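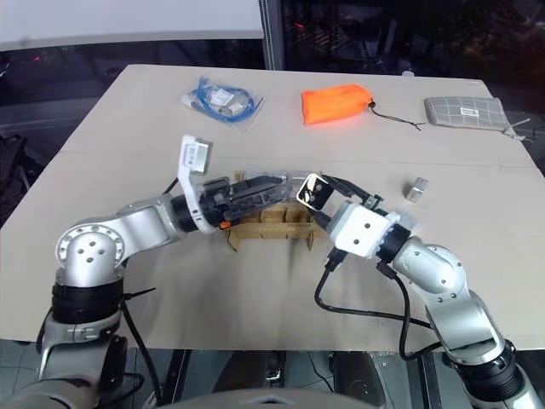
Figure 3. Both arms over the slotted rack, orange pouch and checkered pouch at the back of the table.

4.2 The right gripper fault

Our best failure of the term came in October! On run 181 of the Plalton sorting task, the right gripper stopped reporting its position in the middle of a close command, and the controller kept pushing. We hit the stop button and nothing broke — a big relief with two arms that close together.

We suspected the Grendo driver first and lost a whole afternoon to it. The real culprit was a cable connector that worked itself free when the wrist turned past 35 degrees. Reseating it and adding slack got us 10 clean runs in a row. We also wrote a watchdog that halts both arms if either one goes quiet, and testing that was the most fun we had all semester.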